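Home > Bags, Packs and Luggage > Everyday Carry

Thread: Canvas tote with tan strap handles, can it be washed?

millpond_kay
Posts: 59
I have a black canvas type tote with tan woven handles and a zip along the top. It gets used for work most days and for groceries on the way home. The inside has a grey mark near one corner from a leaking yogurt and the handles have gone a darker colour where I hold them. The tag has faded so I can't read the washing instructions any more. Has anyone put one of these through the machine? I have a front loader. I don't want the black to run into the tan.

dryline
Posts: 566
Don't machine wash it. I did that with a navy one and the dye got into the strap on the first go. It never came out. Spot clean the inside with dish soap and a nail brush and leave the rest alone.

Otter_Bay
Posts: 200
I've machine washed mine for years. Cold, gentle, inside a pillowcase, hung up to dry. No bleeding at all. It depends on the dye. Wet a white cloth, rub it on the seam inside where it won't show, and see if any colour comes off. If the cloth stays white you can wash it.

dryline
A cloth test tells you about thirty seconds of rubbing. A cycle is closer to an hour. I did the cloth test too.

millpond_kay
Did the cloth test just now and got a very faint grey. Not sure what that counts as. Should have said that mine has appliqué on it as well, if that changes anything.

Otter_Bay
Faint grey could be dirt. Do it again in the same spot and see if it's less the second time.

Appliqué does change it for me. I'd hand wash anything with pieces sewn or glued on the front. What I do with those is fill the laundry tub with cold water and a capful of wool wash, do the handles first with a soft brush, then the inside, and leave the front until last. I don't scrub over the appliqué at all, I just press it with a wet sponge. The edges are what lift, and once an edge has lifted it collects lint and looks worse than the stain did. 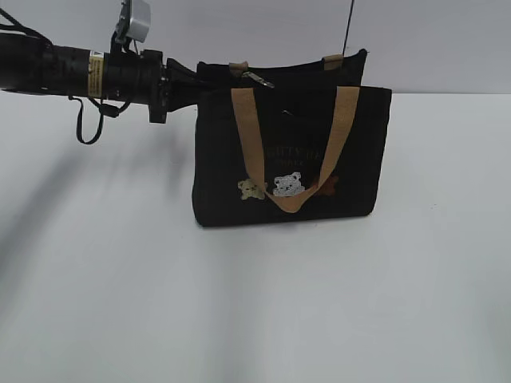 Then rinse twice and roll it in a towel. Don't wring it. Stand it up with the zip open and a couple of dry towels inside so it holds its shape, and keep it out of the sun. Mine takes a day and a half in winter with the heater going. If you hang it by the handles while it's heavy with water they stretch, and they don't go back the whole way.

fernleigh2
Posts: 2
New here. I have a similar size one, a Vurkby, and the board in the bottom was cardboard. I found out when I washed it. Check yours before it goes in any water. You can feel it if you press on the base from the inside.

millpond_kay
Pressed on the base and it just folds, so I think it's only fabric. Thanks, I wouldn't have thought to look.

quarterturn
Posts: 1,140
On the handles. If they're cotton webbing, the dark part is mostly hand cream and skin oil and cold water won't shift it. Use a bit of dish soap straight on the strap, leave it ten minutes, brush along the weave, rinse. Do both handles the whole length or you'll end up with clean patches.

I have to disagree about towels inside. They hold the damp in the bottom corners. I stand mine over an upside down colander.

Otter_Bay
Towels are fine if you change them after the first couple of hours. A colander would leave the sides flopping on a soft bag.

dryline
Still say spot clean. The mark is on the inside. Who's looking at it?

millpond_kay
I am, every time I get my lunch out. It also smells a bit.

quarterturn
For the smell, bicarb overnight with the zip closed, then vacuum it out. Do that before you wash it. Keep the powder out of the zip teeth. I got some in the zip on my Otum pack and it was stiff for weeks. A pencil rubbed along the teeth fixed it.

fernleigh2
Does anyone use those removable liners? I saw Kastato has one with pockets. Seems easier to wash that than the bag.

quarterturn
Had one. It was too tall and the zip wouldn't close over it. Measure the inside depth first and take off a bit for the zip. I use a plain cotton drawstring bag for food now and it goes in with the tea towels.

millpond_kay
Update. Second cloth test came up clean so I hand washed it in the tub, following Otter_Bay's order. Water went fairly brown from the handles and hardly changed after that. The tan looks even along both straps. The yogurt mark is lighter but still there if you know where it was. Appliqué hasn't lifted. I used the colander, and it did flop on one side, so I put a rolled towel in there too.

dryline
Glad it came up all right. I'd still keep it out of the machine.

Otter_Bay
Try a second go on the mark with an enzyme soaker, only on that corner, once it's fully dry. Milk stains usually need two rounds.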